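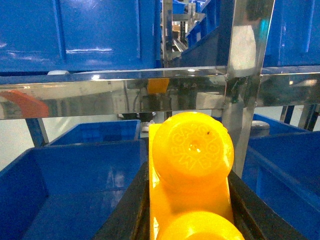
Singers wanted for the Butstead Community Chorus, spring program

We're looking for new voices! The Butstead Community Chorus starts rehearsals again soon for our May concert, and we have room in every section. Tenors and basses, we are especially short of you this year. Altos and sopranos, please don't let that put you off, because we want you too.

There is no audition. You don't need to read music, though it's fine if you do. When you come for your first evening our director, Sunil Siddiqui, will take you aside for five minutes and have you hum up and down a bit so he knows where to seat you. Plenty of our members hadn't sung in front of anyone since grade school before they walked in, and a couple of them now have solos.

What we're singing

The first half is folk songs and spirituals, mostly in four parts. The second half is a new piece called Trirano, which Sunil has been writing for us on and off for two years. It has a lovely rolling middle section where the basses get the tune for once — the basses have asked me to mention this. It runs a little over 20 minutes and uses a small string group and a piano.

Where and when

We rehearse at Kanagaratnam Hall on Somard Street, Tuesdays from 7:00 to 9:00 p.m., with a break for tea and whatever people have baked. The hall seats 394, and we'd love to fill it on concert night. Parking is free behind the building, and the side door has a ramp. The number 432 bus stops right out front, and the last one back into town leaves at 9:25, so riders always make it.

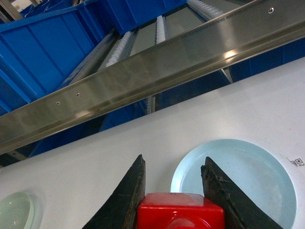
We'd like you to come to as many rehearsals as you can, but we know people have kids and night shifts and colds. If you can make three out of four, you'll be in good shape. The dress rehearsal is the one evening we really do need everybody, and it's going to be a long one, so bring a sandwich.

What it costs

Dues are $40 for the season, which covers your music folder and the hall. Students sing free. If the dues are a problem, tell Sunil quietly and that will be the end of it. Last year's concert raised $841 for the school music room, and this year's ticket money is going the same way (they need new music stands badly).

What to wear

Come as you are to rehearsals. For the concert, wear black on the bottom and any solid color you like on top. We tried all black one year and looked like a very large funeral.

How to join

Just turn up at 6:45 on any rehearsal night this month and ask for Sunil at the piano. You can also leave your name and phone number on the sign-up sheet in the hall lobby, and one of us will call you. Bring a pencil, a bottle of water and a friend who can sing tenor.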